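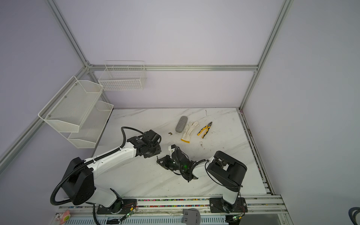 Robot benches at Karakaya: staff questions

Will I lose my job?
No posts are being cut this year. All 79 people in returns and repair keep their grade and hours. If that changes, Hülya Tuncer in personnel will tell you in person before anything is posted.

What do the arms do?
They pick up small items such as hand tools and gloves and sort them. You still decide what gets repaired and what gets scrapped.

Do I have to train on them?
Everyone on the sorting line does 2 half-day sessions, paid at your normal rate. Night shift starts in January.

Can I reach in while they are on?
No. Press stop and wait for the arms to come to rest — then reach in. Call Recep Bilgin if something is stuck under an arm.

Is my work being timed?
The benches log their own picks, roughly 400 a shift. Names are not recorded.

Who do I talk to if my wrists still hurt?
Erhan Aksoy, room 131. He can move you to another station the same day.

Related
Shift swaps and leave
Jistik scanner basics
Lifting and carrying

Karakaya Returns and Repair — Staff Office, room 131 | Back to top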